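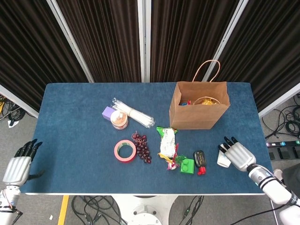

Reading time: 3 min

3.2 Mixed-category table clutter

Figure 4. A table from the mixed condition. Items lie on a blue felt-like top and belong to several household categories, among them packaging, fruit, stationery and small toys.

Clutter on domestic tables is usually recorded by quantity. In the Flenel survey we recorded it by category as well, on the grounds that a table holding a great many things of one kind is cleared quickly, whereas a table holding fewer things of many kinds is not. The unit of analysis is the surface and whatever rests on it at the moment of recording. Items on chairs, shelves or the floor were left out even where they clearly belonged to the same activity.

The survey covers 200 surfaces, of which 173 were retained after checking. The remainder were dropped because the record sheet was incomplete or because two coders could not agree on the limits of the surface (a folding leaf, for instance, or a tray standing on a table). Coders worked from the Stivetmont scheme, which assigns each item to one of 5 destinations: waste, food storage, work materials, play materials and undecided. The last of these was added after the pilot at Dremberg, where coders had been forcing awkward items into the nearest class and then disagreeing about them.

Figure 4 shows how the scheme is applied. The small white paper cup, lying on its side, is coded as waste. The bunch of dark purple grapes goes to food storage and the roll of pink tape to work materials. The bright green building block and the cluster of small plastic pieces near it go to play materials. The crumpled snack bag is harder. A crumpled bag may be empty or may still hold part of its contents, and the two cases have different destinations. Coders were told not to guess, and the bag is entered as undecided. The round jar with the cream-coloured lid is treated in the same way, as its contents cannot be established from the outside.

Small items raise a separate question. The red object towards the front of the table resembles a toy strawberry or a toy pepper, and the choice between the two makes no difference under the scheme, since either reading leads to play materials. We therefore distinguish between uncertainty of identity, which is frequent and mostly harmless, and uncertainty of destination, which is less frequent and accounts for most of the disagreement between coders. An earlier version of the scheme, used by the Amato group on kitchen worktops, recorded only the first kind.

Grouping was coded independently of category. Two items were treated as grouped if the gap between them was smaller than the shorter side of the smaller item -- a rule that is easy to apply to boxes and books but less satisfactory for anything loose or irregular. Grapes on a stem were entered as one item, and so were loose toy pieces where they touched or overlapped. A lid resting on its own jar was never entered separately. Coders marked each group on a plan of the surface before assigning destinations, so that knowledge of the destination would not influence the grouping.

It should be noted that nearness is a poor guide to destination in the mixed condition. In Figure 4 the grapes lie between the snack bag and the roll of tape, and the three items receive three different codes. A person clearing the table from one side to the other would have to change destination at each of them. We call this a switch, and the number of switches along the shortest clearing path is the main measure used in Section 4.

Surface finish was noted but not analysed. Felt and cloth tops may hold small pieces in place better than varnished ones, which could affect how far items spread, but the sample contains too few soft surfaces to test this -- and those we have come mainly from rooms also used for play.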